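HDEV 210: Child Development in Early Care Settings
Unit 6: Pretend Play and Early Symbolic Thought
Instructor: Leilani Ridgeway
Hidthorpe Community College, Department of Human Development

Reading for this unit: course packet, chapter on play and representation. Please complete the reading before the Monday section meeting.

6.1 Definition of terms

Pretend play is activity in which a child treats an object, a person or a situation as something other than what it is. A child who drinks from an empty cup is pretending. A child who bangs the same cup on the floor is exploring. Both activities are useful, and students are expected to tell them apart in their observation records.

The term symbolic thought refers to the ability to let one thing stand for another. Words are symbols, and so are drawings and gestures. For this reason many writers on early childhood discuss pretend play and early language in the same chapter. The course packet follows this practice. Students should note, however, that two abilities appearing at a similar age does not show that one causes the other.

6.2 Order of development

The first pretend acts are usually directed at the self. The child pretends to eat or to sleep. Acts directed at others follow, as when a child feeds a doll. Later the doll becomes the one who acts, and the child makes the doll feed itself or speak.

A second line of change concerns the objects used. Younger children rely on objects that look like the real thing. With age, a block may serve as a telephone, and later no object is needed. A third line concerns length. Single acts are joined into short series, and the series are joined into stories with roles and a plan.

Ages given in textbooks for these steps are averages. Children differ widely, and the order is more dependable than the ages. Family customs also affect how much pretend play adults encourage and what themes the children choose.

6.3 Play materials

Materials are commonly placed on a scale from realistic to open-ended. Toy food, dishes and dolls are realistic. Blocks, cloth and cardboard boxes are open-ended. Realistic materials suggest a theme at once and are helpful to children who are new to pretending. Open-ended materials ask more of the child.

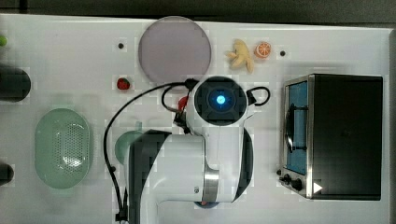

Figure 6.1. Realistic play materials: toy banana bunch, toy orange slice and lavender plate.

A classroom for mixed ages should offer both kinds. In the Yazzie Room at the campus laboratory school, the pretend play shelf is changed each month during the academic year. Students placed there should record which materials were available on the day of observation. A record that omits this information cannot be compared with others.

6.4 The role of the adult

Adults may watch, supply materials, join the play, or direct it. The course packet treats these as separate roles. Joining means accepting the part the child assigns. Directing means setting the theme or correcting the play, and it often shortens the episode. A brief question or a new object, offered at a pause, is generally less disruptive.

Students serving as observers should not enter the play. If a child addresses you, answer politely and return to your notes.

6.5 Limits of observation

A record of play shows what the child did. It does not show directly what the child understood. When a child lifts a spoon to a doll's mouth, the act may be pretense or it may be imitation of an adult seen earlier. Speech, facial expression and the repetition of the act with a different object can help the observer decide. Where the evidence is weak, write "unclear" and state what was seen.

6.6 Written assignment

Complete one observation of a single child in the Yazzie Room or at the Ballel Street site. Submit a report of no more than 2000 words containing the following:

Setting and materials available
Running record, in the order events occurred
Classification of each pretend act, using the terms in 6.2
Discussion, with reference to at least one source from the packet

Do not use the child's name. Reports are due in May at the last section meeting and should be left at the department office, Trullau Hall 905. Questions may be directed to the instructor at extension 3656.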